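Maçonnerie et parements, séance 8
Appareils mixtes brique et pierre

Rappel. On appelle appareil mixte un parement où alternent deux matériaux au moins, posés par assises ou en damier. Le chaînage d'angle désigne la superposition de pierres de taille qui lie deux murs à leur rencontre. Il est dit harpé lorsque ses éléments sont alternativement longs et courts.

1. Alternance par assises
Les lits de brique rattrapent les irrégularités du moellon et rétablissent l'horizontale. Une arase traversante intéresse toute l'épaisseur du mur ; une arase de parement reste superficielle. La distinction ne se lit pas en façade : il faut un sondage ou une brèche.

2. Damier
Les carreaux de pierre ont une faible queue, en général inférieure à celle des boutisses voisines. Le désordre courant est le décollement du parement, avec formation d'un ventre.

3. Joints
Joint beurré : mortier arasé au nu des pierres, débordant sur les arêtes. Joint creux : mortier en retrait. Un mortier trop riche en ciment reporte l'évaporation sur la brique, qui s'effrite.

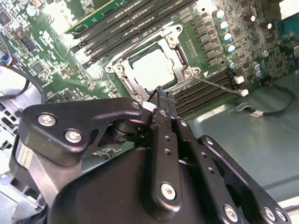
Le relevé se fait donc assise par assise, en notant la hauteur du lit, le matériau et la nature du joint. Échelle 1:20 pour les élévations, 1:5 pour les détails.

À rendre le mardi 21 avril : relevé d'un chaînage harpé, 400 mots de commentaire. Remise à V. Sokol, bureau 55.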